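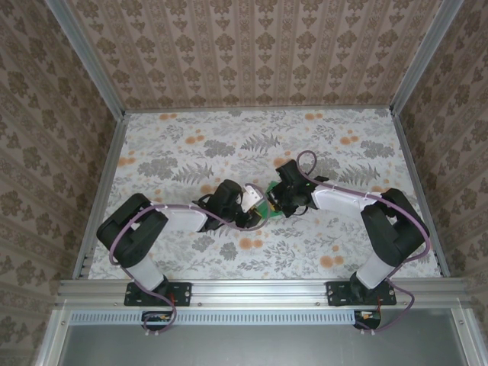 Figure 3. The Haven cell with both arms at the centre of the floor. The purple cables run from the grippers, over the shoulders and down to the boards under the rail.

4.2 Keeping the cell in working order

The Haven cell was set up at our Pirnmont site in September and has been in use for most of the period covered by this paper. Section 4.1 gave the layout as drawn. We now turn to the layout as lived with, which differs from the drawing mainly in the matter of cables, and to the small amount of routine work that kept the two arms pointing where the software believed they were pointing.

Both arms are mounted on a single aluminium rail along the near edge of the floor. We chose one rail over two separate feet so that the distance between the bases could be set once and then left alone. The first half of this plan went well. The mounting bolts settle during the early days of use, and a base that has turned by a hair at the rail is a good deal further out at the fingertips. After a run of grasps that all missed to the same side, which we spent an afternoon blaming on the Ramasamy calibration routine, we put a spanner on the bolts and owed the routine an apology. The bolts are now checked before the first run of the day and marked with a line of paint pen, so that a bolt on the move can be caught at a glance by anyone prepared to bend down.

Calibration is repeated every 300 runs, or at once if an arm has been knocked. The arms are brought to the same point in turn, first the left and then the right, and the difference between the two readings is logged. A full pass takes around 19 minutes, most of it spent waiting for the arms to go home at a speed the safety settings consider polite.

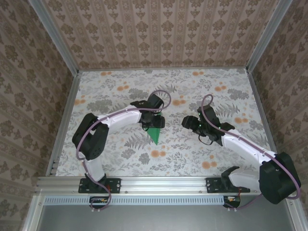
Cable wear was the largest single cause of lost time in the cell, well ahead of anything we would have been pleased to write a paper about. The cable on each arm has to allow for the full travel of the shoulder and the wrist, and the slack must go somewhere when the arm isn't using it. With the arms reaching towards each other, as they are here, it goes into a loop above the left gripper and an arc rising from the right one before each cable wraps back past its shoulder. We regard these loops as correct. An earlier and much tidier arrangement, with the cable tied close along the links, looked splendid and pulled a connector out of its board on the second morning.

The present rule is that ties are fitted loosely, that no tie is placed within 70 mm of a joint, and that slack is checked with the arm stretched out and again with it folded. The second check was added later, once we had learned that a cable with enough room in one pose can find something to snag on in another. Where a jacket shows a flat or shiny patch, the whole cable is replaced. We did try sleeving the worn part. The sleeve lasted well, and the cable inside it did not.

The control boards sit below the rail, one for each arm. Their position keeps them off the floor of the workspace and makes the cable runs short, at the price of putting every plug at knee height. Each plug is now labelled at both ends, a step we recommend taking before the first repair. Swapping a board takes three steps — power off, move the plugs across in order, reload the arm's settings — and the third is the one that gets forgotten. An arm running on default settings moves smoothly and with great confidence to the wrong place. The Turkden start-up script therefore compares the stored settings with the arm's name and refuses to run if they disagree.

The wallpaper and the patterned floor paper need little care. Changes to either are entered in the same log as changes to the arms, as both are part of what the cameras see, and a new sheet of paper has in the past been mistaken for a new fault.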